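Forum > Software > Bewegungsplanung und Greifen
Thema: Linker Greifer hebt Deckel statt Topf (Simulation, zweiarmig)

plankton_k
Beiträge: 20
4 December 2020

Hallo zusammen,

ich habe einen zweiarmigen Aufbau in der Simulation, Planung läuft über Skunel 6, Greifposen kommen aus Semple. Aufgabe: Topf mit dem linken Arm anfahren, greifen, versetzen. Der rechte Arm soll frei bleiben.

Das Anfahren klappt. Semple legt die beste Greifpose aber fast immer auf den Deckelknauf, und Skunel plant dann brav dorthin. Beim Anheben kommt nur der Deckel mit oder der Planer bricht ab, je nachdem, wie ich die Kontakte einstelle. Topf und Deckel sind bei mir zwei getrennte Körper ohne Gelenk dazwischen.

Seitengriffe an den Henkeln stehen in der Kandidatenliste, aber weit unten. Startwert des Zufallsgenerators ist 964, falls das jemand nachstellen will.

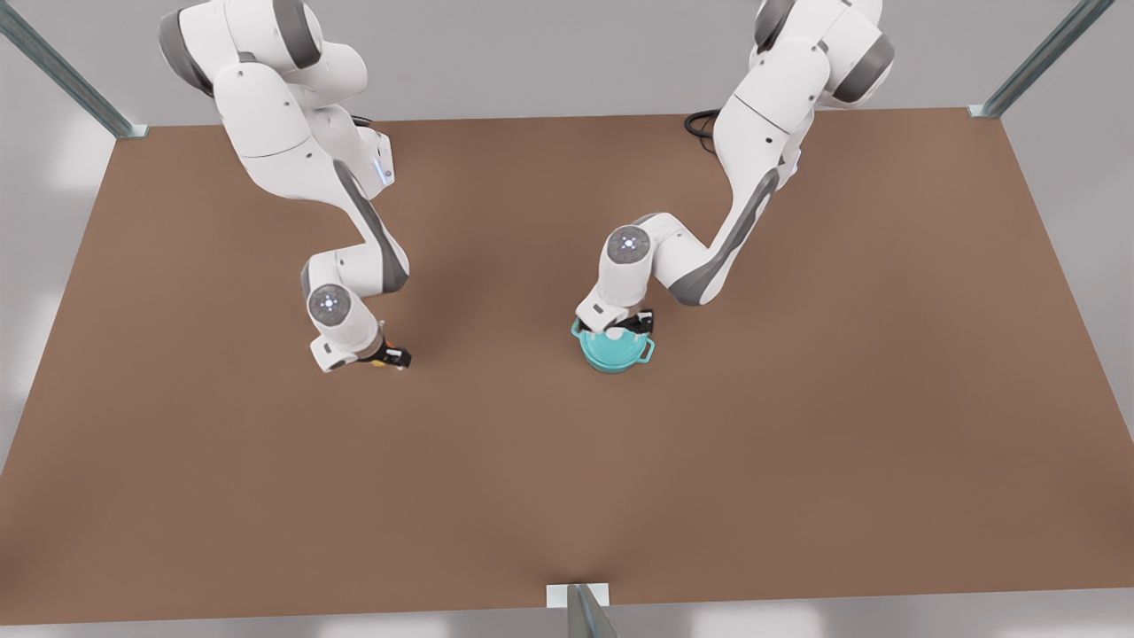
Stand nach dem Schließen des linken Greifers, rechter Arm leer.

Hat jemand eine saubere Lösung, ohne die Bewertungsfunktion komplett umzuschreiben?

feldbus_ede
Beiträge: 964

Semple bewertet Kandidaten von oben höher, wenn die Anfahrt senkrecht und kollisionsfrei ist. Der Knauf gewinnt da immer. Setz den Deckel in der Objektbeschreibung auf "nicht greifbar", dann fallen die Kandidaten raus. Eine Zeile, fertig.

plankton_k

Habe ich probiert. Dann liefert Semple zwar die Henkel, aber Skunel findet für den linken Arm in 9 von 20 Läufen keine Bahn. Meist scheitert es am Handgelenk.

ruckbegrenzt

Ich würde den Deckel nicht sperren. Spätestens wenn er wirklich abgenommen werden soll, musst du das wieder zurückbauen. Der Fehler liegt für mich in der Aufgabenbeschreibung: Die Greifplanung weiß nicht, welcher Körper bewegt werden soll. Gib den Zielkörper mit und filtere die Kandidaten danach.

feldbus_ede

Das ist am Ende derselbe Filter, nur an anderer Stelle und mit mehr Code.

ruckbegrenzt

Nein. Deiner hängt am Objekt, meiner an der Aufgabe. Bei einem einzigen Topf ist das egal, bei einer Szene mit mehreren Aufgaben nicht.

nullraum
Beiträge: 9

Zu den fehlgeschlagenen Bahnen: Wie gibst du die Orientierung am Henkel vor? Wenn du eine feste Pose verlangst, wird es mit dem Handgelenk schnell eng. Ich gebe eine Toleranz um die Anfahrachse frei und lasse den Planer wählen. Außerdem würde ich beide Henkel als gleichwertige Ziele übergeben. Von der linken Armseite ist oft nur einer gut erreichbar.

plankton_k

Die Pose ist fest, ja. Und ich übergebe nur den besten Kandidaten. Das mit den mehreren Zielen wusste ich nicht, in der Doku steht dazu nur ein Halbsatz.

feldbus_ede

Warum nicht beide Arme? Ein Henkel links, ein Henkel rechts, dann kippt auch nichts. Wir haben das im Projekt Bralldale so gelöst.

ruckbegrenzt

Dann hat er eine geschlossene kinematische Kette und muss beide Arme synchron planen. Für einen einzelnen Topf ist mir das zu viel Aufwand. Außerdem schrieb er, dass der rechte Arm frei bleiben soll.

plankton_k

Zwischenstand: Zielkörper wird jetzt mitgegeben, Toleranz um die Anfahrachse ist frei, beide Henkel sind als Ziele drin. 20 Läufe, 6 ohne Bahn. Also besser, aber nicht gut. Bei den verbliebenen meldet Skunel Kollision zwischen Unterarm und Tischplatte, obwohl in der Ansicht noch Luft ist.

nullraum

Schau dir die Kollisionskörper an, nicht die Ansicht. Beim Import werden die Armsegmente gern durch konvexe Hüllen ersetzt, und die sind bei gebogenen Gliedern deutlich dicker als das Original. Sicherheitsabstand auch prüfen, der wird zusätzlich aufgeschlagen.

plankton_k

Der Abstand stand noch auf dem Wert aus der alten Konfiguration. Die Hüllen prüfe ich morgen und melde mich dann wieder.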